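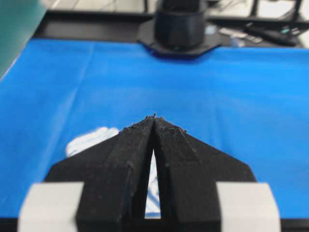 Ferkolix towel folder, review by Maarja Sakalauskas

We run a small laundry in Ellstead and fold tea towels most of the day. The Ferkolix is a folding arm with a two-fingered gripper, sold for shops our size. I had it on hire through October to see if it could take over one table.

Setting up took a morning. Heino Kuusk from Tedov came out to do it and left us a decent printed guide. The arm wants a plain cloth on the table and good light overhead.

Picking up is the part it does best. It closes on a bit of towel and lifts, and checked tea towels gave it less trouble than plain white ones. Flat, freshly ironed ones it often missed. 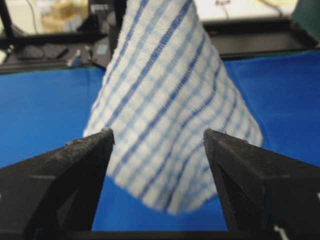 Folding

Slow. A towel took it 119 seconds on a good run, and I can do one in seven. Out of a batch of 23 it folded 10 well enough to go on the shelf. The rest had a corner tucked under or came out skewed, and Hanane Bennani did them again by hand.

It also moves quicker than you expect between grips, so keep your tea off the table.

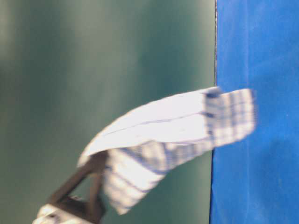

Checked tea towel in the gripper, mid-move.

Noise is fine — quieter than our dryers. The fingers pick up lint and need a wipe at lunchtime.

Would I buy one? Not for folding. If they sold it as something that pulls towels out of a heap and hands them to a person, I'd look again. Ours went back at the end of the hire.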